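Sorting balls, training arms: a term with the Grusness robotics club

Liam Ackroyd is late, and he is late because of a cable. When he finally gets to the canteen at Tredotham he has it wound round his wrist like a bracelet, and he puts it down on the table between us before he has even taken his coat off.

"Two hours," he says. "Two hours we thought it was the software. We'd reinstalled everything. And it was this, with a break in it you can't even see."

He is laughing, though, and he laughs a lot in the next hour and a half. Liam is in the final year of his course and this year he is running Grusness, the student robotics club that began as a handful of people soldering in a corridor and now has its own room, its own shelves and its own rather fierce rota for who gets to use what. The club is in the middle of its biggest project so far, an entry for the Cropper Challenge in May, and I wanted to hear how a group of students goes about teaching a pair of robot arms to tidy up a laboratory bench.

I start by asking how he got into it, and he tells me he very nearly didn't.

"I came to the first meeting for the pizza. I was doing chemistry then, I hadn't changed course yet. And there was this little arm on the table, a really basic one, trying to pick up a sponge and missing every time. It would close its fingers on nothing and then carry the nothing across the table, very carefully, and put it down. I thought it was the best thing I'd ever seen. I stayed till they locked the building."

That first arm is still in the club room, on the top shelf. It is called Hita, after a cat that belonged to one of the founders, and new members are given it to play with in their first week. Liam says it is a good way to find out who is going to stay. Some people want it to work straight away and are cross when it doesn't. Others sit there for an evening moving one joint a tiny bit at a time, and those are usually the ones you still see in spring.

The Cropper task sounds simple when he explains it. Teams have to build a system with two arms that can move small objects between racks on a bench, in an order the judges give on the day. The objects might be tubes, or caps, or balls. The racks might be anywhere within reach. There are marks for speed and for accuracy, and a lot of marks are taken away for anything that ends up on the floor.

"A person does it without thinking," Liam says. "You'd hold the rack still with one hand and take the thing out with the other. You'd never even notice you were holding the rack. But that's the whole problem, that first hand. The first arm we programmed went in for a tube and just lifted the entire rack off the bench, tube and all. Lovely smooth movement. Completely wrong."

Last year the club tried to write the movements out by hand, position by position. It was slow, and whenever a rack was shifted by the width of a finger somebody had to start measuring again. They came ninth. This year they have gone over to learning from demonstration, where a person does the job many times over and a model is trained on the recordings. I ask him whether it felt like giving up on the old way.

"A bit, for some of us! There were people who'd put months into that code and it was beautiful code. We had quite a long argument about it, properly long, we got moved out of the room by the chess lot. But then we did a tiny trial with just one rack, and the arm did this thing where it came in slightly too far to the left and corrected itself. None of us had written that. It had picked it up from us, because we're always correcting ourselves, all day long, every time we reach for a mug. After that I don't think anyone wanted to go back."

So the autumn went on building the equipment, and the months since have gone on demonstrations. The club has recorded 2,452 of them so far. The target is 3,000 before they stop and put everything into training and testing, and Liam would dearly love to be past it by Easter. They had planned on 2,000, but the early models were poor at anything near the edge of the board, and when they looked back through the recordings they saw why. Everyone had been putting the racks in the middle.

"Well, you would, wouldn't you? It's tidy. You put the rack down where it's comfortable. So we'd taught it that racks live in the middle of the world. Now we've got a sheet with positions on it, and you have to set up whatever the sheet tells you, even if it's horribly awkward and you've got your elbow up by your ear."

He offers to show me, and we walk over to the club room with the faulty cable in his pocket. It's after five by now and getting dark, and the corridor smells of toast. There is a session going on when we get there, and the room is much quieter than I expected. People take turns, one demonstrating and one keeping the log, and they swap when the person demonstrating starts getting sloppy. Liam says you can hear it before you see it. The little clicks of the jaws get louder.
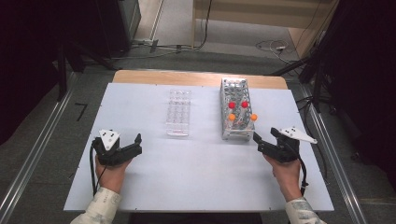 Liam said later that the part he would most like visitors to understand is how tiring it is to be ordinary. You are trying to move the way you would if no recording were being made, he told me, neither showing off nor being too careful, and for the first twenty goes or so almost everybody moves like somebody carrying a full bowl of soup. They used to throw those early ones away. Now they keep them, after one of the second years trained a model with them and one without, and the one with the soup carriers in it dropped fewer things.

I ask whether I can have a go, and I'm given a pair of grippers and a great deal of kind advice. It is harder than it looks. The jaws are ahead of where your fingers think they are, so you arrive early, every time. I manage to take hold of a ball on my third try and feel absurdly proud of it, and then I let go too soon and it rolls off under a bench. There's a small cheer. Liam writes it in the log.

"We keep the drops as well," he says. "They go in a separate folder, but we keep them. If you only ever show it things going right, it's got no idea what to do when something slips. And something's going to slip."

What I like most about the club, watching it for an evening, is how the jobs are shared out. Not everyone there wants to be a programmer. One student looks after the racks and the printed parts, another has taken over the logs and spotted a whole week in which left and right had been written down the wrong way round. Liam himself says he is only an average coder – "fine, I'm fine, I'm not the person you want at midnight" – and that what he really enjoys is working out why a thing has gone wrong. The chemistry helps there. He is used to experiments that fail, and to writing down what he did before he forgets.

He has opinions about the competition, too. He would like the judges to give some credit for an arm that stops and asks for help when it isn't sure, and he has written to the organisers to say so. There has been no answer yet.

"I'd much rather have a robot on my bench that stopped than one that guessed. Wouldn't you? In a real lab, with something nasty in the tube? I know it's not exciting to watch. But I think it's the cleverest thing one could do."

And after May? He has his final exams, which he mentions quickly and then moves away from. He wants the club to write up its position sheet and put it online along with the recordings, so that schools without much equipment can train something of their own. There is also a plan, still mostly drawings on the back of the rota, to give Hita a new motor and see whether the old arm can learn from the same demonstrations.

"Just one ball," he says. "I'd like to see it pick up one ball. It's been trying since before I got here."

He walks me back to the main door and then turns round, pulling the cable out of his pocket. There's another hour before the building closes and he wants to cut it open and find the break.

Grusness meets in term time at Tredotham and is open to students on any course. New members don't need any experience, and there is still pizza at the first meeting.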